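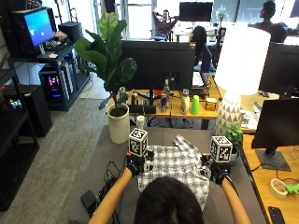 Plaid shirt on a gray table, with a fig plant behind.

Prevstead does not need another business park

Writing this fast, the council votes Tuesday and I only got the packet last night.

So. Minberg Road. 323 acres, the old bean fields plus the strip behind the water tower. The plan is to annex it, run sewer and power out there, grade it, put up a sign, and wait. The packet calls this "shovel ready." We have heard shovel ready before. We heard it about the rail spur lot, which is ready to this day and has a very nice fence.

I am not against jobs, let me get that in early because somebody will say it. I grew up here. My first paycheck was from the cannery. I would love for a big outfit to roll in and hire half the county. But I've read the whole packet now, twice, and the number everybody is repeating, 1000 jobs, comes from one line in a consultant's summary. No employer attached to it. It's what would happen if every lot filled, and filled with the kind of company that hires a lot of people, and going by what gets built along the highway these days that's a big if. Warehouses hire fewer people per acre than they used to. Drive over to Skurndale some afternoon and look at the parking lots next to the size of the buildings.

And the tax break. 30 years. A child born the day the first tenant moves in will be shopping for a house of their own before that land pays its full share to the schools. Meanwhile the sewer extension gets paid for by, well, us, out of the general rate, starting the year after next. The packet has a chart on it. The chart starts at a weird spot on the left side so the line looks flat. It isn't flat.

Now what bugs me more. Front Street.

Walk it from the bank to the post office. Upstairs over nearly every storefront there's a floor nobody has rented since my parents were young. Good tall windows, bad wiring, one staircase. The code wants two ways out and sprinklers, and the owners can't make the math work for the rent they'd get. So the floors sit. People who want a small place to start something, a sewing shop, a bookkeeper, two guys with a software idea, they look here first and then they sign a lease in Skurndale. I know at least a few of them by first name. They still drive home to Prevstead at night and they'd rather not be driving.

Take a slice of the Minberg money. A slice! Put it into a matching fund for stairs and sprinklers and wiring on Front Street. Owner puts in half, city puts in half, owner agrees to keep the rent reasonable for a few years. Skip the consultant. The building inspector could write the rules in a week, she knows every one of those staircases already.
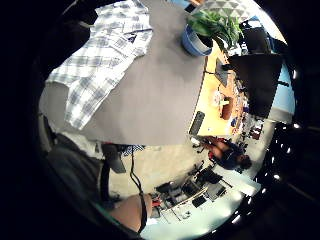

Kheri Kioko wrote back to my last column to say I was being sentimental. Small tenants come and go, was the argument, and a town can't plan a budget around a bunch of people who might fold by July. One plant with a real payroll is worth fifty upstairs offices. "You want a downtown like a postcard," the email said, "and I want one that can pay for its fire department."

Fair point on the fire department. I'll take that one. But big tenants fold too, and when they do it's all at once. We had Naqvi. Everybody my age remembers Naqvi, the good shifts, the softball team, the Christmas hams. Then a meeting in the break room and it was over by spring. The building is still out there and the city mows around it. When a little shop upstairs of the hardware store quits, it's sad, and then someone else takes the room.

Also the budget thing cuts the other way. Those upstairs floors are already on the sewer. Already plowed. Already got a hydrant out front. Every dollar of value you add up there costs the town next to nothing to serve, and it goes on the rolls right away becuase there's no abatement on it. I asked for the per acre figures, downtown vs. the highway strip, and was told they hadn't been run. Hadn't been run! For a vote this size. Run them. It's a spreadsheet, give it to the high school.

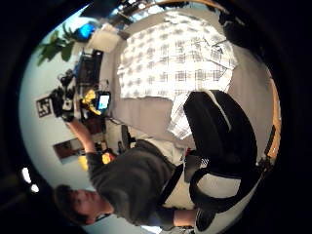

A desk and a black office chair.

Other things I'd want before Tuesday, in no order. Who owns the options on the bean fields. The packet says "various parties" and I think people deserve names. What happens if the first lot doesn't sell, is there a date where we quit, or do we just keep making payments. Whether the school board was asked, in writing, about the 30 years. Quyên Giáp brought that up at the last work session and got a nod and a "we'll circle back." I've been going to these meetings a long time and I have not seen much circling.

I'll say something nice about the plan too. The road work is overdue, that intersection by the tower is a menace and the turn lane should be built no matter what. Pull it out, vote on it seperately, I'll come and clap.

The rest should wait. If some company truly wants 323 acres in Prevstead, it can call. We'll pick up. The bean fields will be there, they've been there since before the town was. The roofs on Front Street are another story, a couple of those won't last many more winters, and once the water gets in up there you can forget about stairs and sprinklers, you're paying for demolition.

Meeting's at 7, upstairs at city hall. Public comment is at the front of the agenda this time, so don't come late. Two minutes each. Bring it written down, they do cut you off.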